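4.2 Losing your place in a chart

Anyone who has knitted a colorwork yoke from a chart knows the feeling. You look down at your needles, you look back up at the page, and the row you were on has melted into its neighbors. I've done it more times than I care to admit (usually with the TV on), and I went into this part of the study half expecting to find that it was just me. It wasn't! Of the 34 knitters who came to the Culcombe sessions, all but 5 reported losing their place at least once during the evening, and most of them had been knitting for far longer than I have.

What I really wanted to know was whether the chart itself was to blame. Evander Yule made the case years ago that place loss comes from tired hands and wandering attention, and that the printed page has very little to do with it. I like that paper a lot, and I still assign it to my students, but he only ever tested people on one kind of chart. So we gave our knitters two. The Clondum chart has big motifs with plenty of blank background between them, and the Medier chart is a tight repeat of dark and light squares with nothing to break it up. The yarn, the needles and the stitch total (585) were the same for both.

Figure 2. An all-over check.

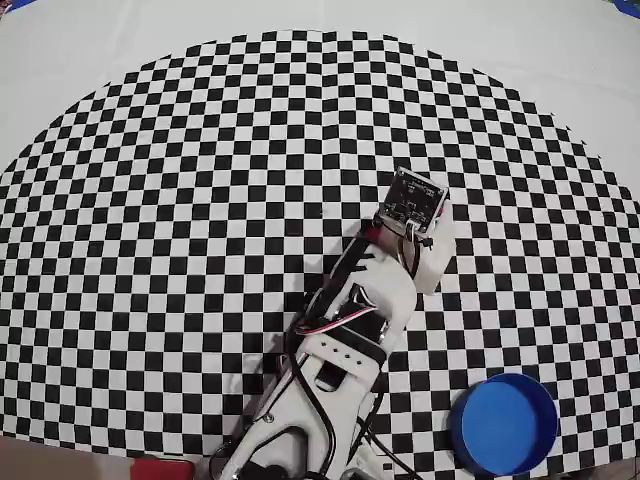

Knitters working from the Medier chart lost their place far more often, and they took longer to find it again once they had. When I asked what they did to get back, nearly everybody described hunting for a landmark: a corner, a change in the motif, the edge of the repeat, even a coffee stain. A plain check takes most of those away. The small black and white squares in Figure 2 look larger toward the middle and shrink and curve as they get near the sides, and even with that much variation I can't hold on to one square for long without putting a finger on it. A flat chart on paper doesn't even give you the change in size. Several of our knitters came up with the finger trick on their own, and a couple went straight for the sticky notes.

The sticky notes got me thinking. If the trouble is a shortage of landmarks, then one small mark ought to help quite a bit, even a mark that means nothing. So in the October session we dotted the Medier chart with a pencil every 6 rows and told the knitters the dots weren't part of the pattern. Place loss dropped, and people were noticeably more cheerful about the whole thing. One woman told me she'd started saying hello to the dots. Figure 3 gives a feel for why: the tiny pale speck near the center of the check is hardly anything, but once I've spotted it I can count squares out from it and come back again.

Figure 3. A check with a small light speck near its center.
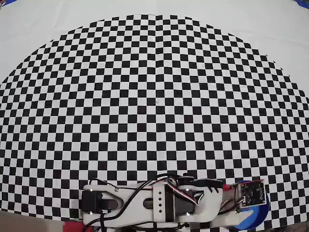 4.3 Row counters and other helpers

We let people bring whatever gadgets they normally use, and I'm glad we did, though it made the coding messier than I'd hoped. The Kurian clicker was the clear favorite. It keeps an honest tally of rows as long as you remember to press it, and remembering to press it was a problem for the same people who had trouble with the chart. I've kept those sessions in the main analysis and also report the results without them in the appendix.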